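Riders' Help Board > Buses and Trams > Routes and Vehicles

Is the battery bus trial on the 12 worth believing?

Posted 6/4/19 by Beca Phillips

I live in Menville, near the top of the hill, and I catch the 12 into town most mornings. Last week a notice went up at the Pumphrey Road shelter saying our route has been picked for a trial of battery buses with fast charging at the terminus. The buses are from Dornomitz and the charging gear is from a firm called Lorotura, which I had never heard of.

I'm all for getting rid of diesel fumes. I stand behind enough of them. But I've read the flyer three times now and I still can't work out what is being promised. It says the bus will "top up in minutes between trips" and that passengers "won't notice a difference". It doesn't say how many minutes. At the moment the driver gets to the terminus, lets us off, has a quick stretch and goes again. If the bus is late in, it turns straight around. I've seen it leave before I'd crossed the road.

So where does the charging time come from? Either there's an extra bus on the route, or the timetable gets longer, or it only works when everything runs on time. The 12 does not run on time.

My other worry is winter. We're on a steep grade with a stop halfway up, and the heaters are going flat out from November. I asked at the information session whether the range on the flyer was with the heating on and with people standing. The fellow said the figure was "representative". I asked of what. He said he'd get back to me and took my email address, and that was that.

Does anyone know of a route like ours where this has been done? I don't mean a press release. I mean someone who rides it. I'd also like to know whether they can put the trolley wires back up instead, as the old poles are still there on the lower section.

Hillside_Ron

Wires are better. Always were. They took them down here and we've had nothing but trouble. The poles you're talking about are probably street lighting poles now so don't get your hopes up. As for the batteries, wait till it snows, that's all I'll say.

fourthdoor

I drove buses for 19 years, the last few of them at a depot that had a handful of battery buses, so I'll try to answer what was asked. I don't know your route and I've never worked with Lorotura equipment, so take it for what it's worth.

Your layover question is the right one, and you should keep asking it. Charging at the end of the line works fine if there's enough slack in the timetable. Ours was meant to take the full layover every second trip. In practice, when we came in late, control would tell us to skip the charge and go, and you could do that once, perhaps twice. After that somebody had to swap the bus, and that meant a spare bus and a spare driver sitting somewhere. When the spare was available, passengers didn't notice a thing. When it wasn't, a trip got cancelled and the sign at the stop said "operational reasons".

So forget the minutes on the flyer and ask how many buses are rostered on the 12 now and how many will be rostered during the trial. If the number is the same and the frequency is the same, ask what happens when a bus comes in late. There might be a perfectly good answer. Your terminus may already have more padding than you think. Drivers' breaks are often timed there and riders don't see that.

On heating, you're right to be suspicious of "representative". Electric heating takes a lot out of the battery, and with the doors opening at every stop it takes more. Some battery buses have a small fuel-fired heater to get around this. If yours do, I'd want that on the flyer, given what it says about fumes.

The hill itself bothered me less than I expected. You use a lot going up and you get some of it back coming down. Some, mind you. I had a trainer who used to talk as if it all came back, and the gauge never agreed with him. Standing starts halfway up were actually smoother than on the diesels, so if you have a bad back you may like them.

I'd also look at the size of the bus. Batteries are heavy -- on ours the legal standing load came down to make up for it. Check the plate near the driver's door for the maximum number of passengers and compare it with what you ride now. If the 12 is packed at Pumphrey Road already, a smaller standing load matters a good deal more than the quiet.

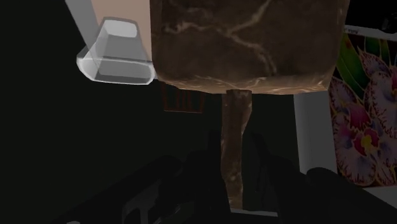
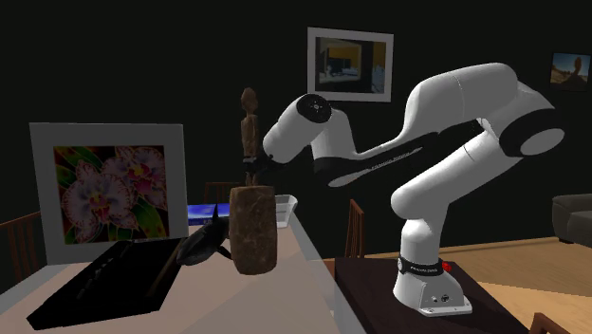
Computer-rendered scenes, both of them.

As for the wires, there is a middle way and I'm surprised nobody at your session raised it. You can have a bus with a modest battery that runs under wires for part of the route and off them for the rest. It charges while it's moving, so you don't need the long stop at the terminus. If you only wired the climb, you'd be drawing from the line exactly where the bus is working hardest.

The catch is cost. Poles, wires, substations, someone to look after it all, and a row with every household that doesn't want a wire past the bedroom window. If your town still has trams there may be a power supply nearby to tap, but I've heard that said much more often than I've seen it done. A tram supply is sized for trams. Someone has to check there's enough left over at the peak, and two operators have to agree on who pays for it.

Hillside_Ron may be right about the poles. Old trolley poles were built to take a sideways pull, and after that many years I wouldn't trust them with it without an inspection. Don't make them the centre of your argument.

mkt_transit

Had a dig through the Menville trial papers, as they went up with the last council agenda. A few things in there that aren't on the flyer.

The trial budget covers one charger. Just the one, at the top terminus. If it's out of service the buses go back to the depot to charge, and the paper calls this "managed through normal operations". I'd like to know what that means on a weekday at five.

The charger's connection to the grid hasn't been approved yet. It's listed as "in progress" and the start date on the notice depends on it. So I wouldn't plan around that date.

Dornomitz supplied a range figure from a test on a closed track. No mention of heating or passengers that I could find, so Beca, I think you have your answer about what it was representative of. To be fair to them, the paper does say winter running will be measured as part of the trial. The trouble is the trial can be ended early by either side, and there's nothing saying the results have to be published if it is.

There was a petition for restoring the wires a few years back. It got 1,660 signatures and needed 2,000 to force a debate, so it lapsed. You could start another, but I'd ask for the trial results to be made public first. It's a smaller thing to ask for and harder for them to refuse.

I agree with fourthdoor on the number of buses. The paper says "no change to peak vehicle requirement", and in plain words that's the same number of buses as now. It also says "no change to published frequency". Both of those can be true only if the slack is there already, and I haven't found a page showing it.

Comment from Beca Phillips

Thank you, this is much more use than the session was. I checked the plate on this morning's bus and I've written the number down to compare when the new ones turn up. I've emailed the council about the single charger and asked whether the heaters burn anything. I also timed the layover -- four minutes, and the driver spent two of them helping someone with a pram. I can't see where a charge fits in that, but I'll time it for the rest of the week before I say so to anyone official.

Comment from Hillside_Ron

They are NOT lighting poles on Pumphrey Road, I went and looked. Still wouldn't get your hopes up.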